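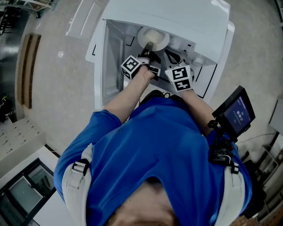
Visit to the Plesel service hall, 2025-01-05

We had wanted to see Plesel since they moved into the larger hall in December, and the first open Sunday of the year was our chance. Entry is free but you sign in at the gate and get a paper badge. We arrived just after opening and stayed 2 hours.

The hall belongs to Skerkix, which runs it as a place to practice servicing household and shop appliances. There are 6 stations open to visitors. Most of the floor is speckled beige tile, easy to sweep, and the work areas are marked out with black tape. You are asked to stay outside the tape when someone is working, and people did.

I spent the longest at the white cabinet unit with the lifting lid. It sits on a white mat inside its taped area. With the lid up you look straight down into the compartment, where there is a round white disc-shaped part and, off to the right, some small white fittings. Work inside is done from above, standing over the cabinet, and the opening leaves less elbow room than I expected. If you have ever tried to reach into the bottom of a chest freezer you will know the posture.

Along the side is a white counter with small items laid out in rows, and there is white shelving across from it. I liked the counter. At home my small parts go in jars and I can never find anything.

After that we went through to the Jelínek room, which is the parts store. According to the sheet on the door it holds 600 part types, filed by machine and then by size. We were allowed to open the drawers.

The last stop was a short talk on the Grellura training course. It takes roughly 200 hours, spread over evenings, and the next group was already full – there is a waiting list at the desk.

Coffee was from an urn and ran out before noon. Parking is on the street behind the hall, and the side door is the one to use if you have a stroller. The next open Sunday had not been set when we left.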